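Skanside Health — Patient Information

Reading time: 3 minutes

Frequently Asked Questions: Fasting Blood Tests and Your Results

Updated 2023-11-22

Do I need to fast before my blood test?

It depends on what has been ordered. Fasting is usually requested for glucose and for some cholesterol panels. A complete blood count does not require it. The instructions printed on your order take priority over anything on this page. If your order says nothing about fasting, please call the laboratory desk before your visit.

May I drink water while fasting?

Yes. Plain water is permitted and makes the draw easier. Coffee, tea, juice and flavored water are not permitted, even without sugar. Chewing gum should also be avoided.

Should I take my regular medicines that morning?

Take them as prescribed unless your clinician has told you otherwise. Patients who use insulin or other medicines that lower blood sugar must speak with their care team before fasting. Please also tell us about supplements. Biotin, found in many hair and nail products, can interfere with certain tests.

Where can I have blood drawn?

Draws are performed at our Hirano and Trimari sites. The Hirano site accepts walk-in patients. Trimari is by appointment only — a change introduced in July to shorten waiting times. Bring photo identification and your insurance card to either location.

How much blood will be taken?

Most orders require 2 to 4 small tubes. If you have fainted during a draw in the past, tell the phlebotomist before you sit down, and you will be offered a reclining chair.

When will my results be ready?

Routine results are posted to your Zallow account as soon as the laboratory releases them, which may be before your clinician has reviewed them. Urgent findings are reported to you by telephone.

A value on my report is marked high or low. Should I be concerned?

Reference ranges differ between laboratories, and a result slightly outside the range may have little meaning on its own. Your clinician will consider it together with your history, your symptoms and your earlier results. Do not stop or change a medicine on the basis of a flagged value.
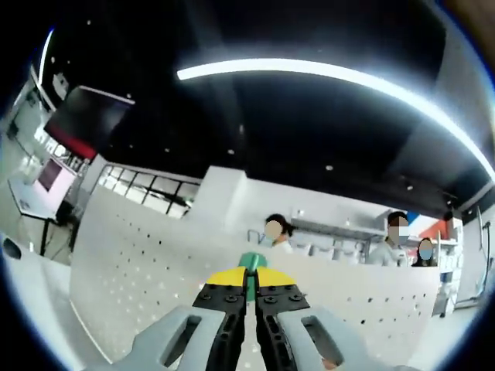

Results are released in the same layout for every test, with your value in the first column and the laboratory's range beside it. Flagged values carry a letter, H or L, and a short note where the laboratory has added one. Color is used on the Zallow summary page only: a green marker, like the green of the object held between the jaws, just above the yellow tips, means the value falls within range, and a gray marker means the test is still pending. The printed report has no color markers.

Whom do I contact about an error on my report?

Write to Quang Cù, Laboratory Records, through the message center, or call extension 246. Please include your date of birth and the date of the draw.

We use cookies to improve your visit to this site. Accept | Manage settings

Comments (3)

R. Delaney
Is black coffee really out? My old doctor always let me have a cup.

Genji Amano, Patient Services
Thank you for your question. Please have water only, unless your order states otherwise.

Marcy T.
Went to Trimari without an appointment and had to drive over to Hirano. Please put that part at the top of the page.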